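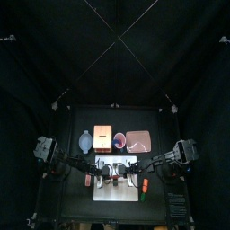
Ticket: Left arm releases block before contact in two-arm block routine
Product: Tordale two-arm station, Skivirard control software
Customer site: Wovville Domestic Automation Laboratory
Opened: 1st March
Priority: Normal
Assigned engineer: Yến Nghiêm
Status: Pending customer confirmation

Reported problem

The customer is assessing whether the station can carry out light household work without supervision, including clearing a table, putting utensils away and packing small items into a box. The block routine is the entry test for that program. Each block must be picked up, turned so that its marked face points the required way, and set flush against its neighbor.

The customer reports that the left gripper opens early in some cycles. The block is then left at an angle or short of its neighbor. The right arm completes its part of the cycle normally. No fault code is recorded by Skivirard, and the cycle is logged as complete.

Entry 1, first response

The customer was asked to leave the table layout unchanged, including the blue item at the far left of the rear row, the box with the slot, the pink cup and the pink tray. Several household routines use these positions as references, and moving them would make the logs difficult to compare.

Log files for 48 cycles were received and reviewed. The early release appears only when the two grippers are working close together near the middle of the board.

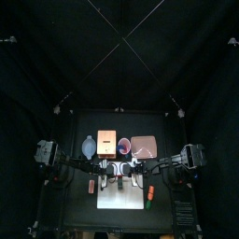
Grippers at the back of the white board, with the dark green block between them.

Entry 2, cable and mounting check

The customer was asked to power down and inspect the wrist cables on both arms for strain. The left cable was reported to be tight when the arm was fully extended. It was given more slack and clipped again at the elbow. The base bolts were checked and found secure.

The fault returned during the next run. Cable strain is therefore not considered the primary cause, although the new cable routing should be kept.

Entry 3, review of release settings

The release command depends on two conditions: the measured finger force and the position estimate from the wrist camera. On the left arm, the force threshold had been set to 3, the value supplied for soft items such as sponges and folded cloths. Rigid blocks require a different profile. 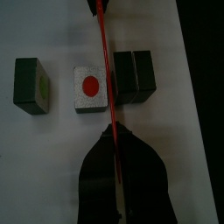 A second factor was found in the position estimate. Most of the blocks are dark on top, and two of them set side by side can be read by the software as one wide object. When this occurs, the system calculates the center of the pair and treats the held block as already placed. The marks on the side faces help only when the wrist is angled so that a mark is in view.

The customer was advised to:

1. Load the Rizk rigid-object profile on both arms.
2. Set the release delay to 2000 milliseconds for the duration of testing.
3. Turn on the side-face check before each placement.
4. Repeat the wrist camera calibration with the board clear of blocks.

Entry 4, customer question on readiness

The customer asked whether the station may proceed to the household stage once this ticket is closed.

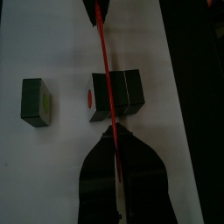

Support does not recommend this at present. A cycle logged as complete confirms only that the commands were carried out. It does not confirm that the object is where it should be. In a kitchen, the same error could leave a cup partly over the edge of a shelf with no alert to the user. The station is suitable for supervised chores with rigid items in known positions. Unsupervised work with mixed items remains outside the support terms issued in December.

Required before closure

The customer is to run 100 cycles with the new settings and upload the full log, together with the wrist camera records for any cycle in which the blocks are not flush. The release delay may be shortened after those results have been reviewed by the assigned engineer. Please reply within this ticket so that the earlier logs remain attached.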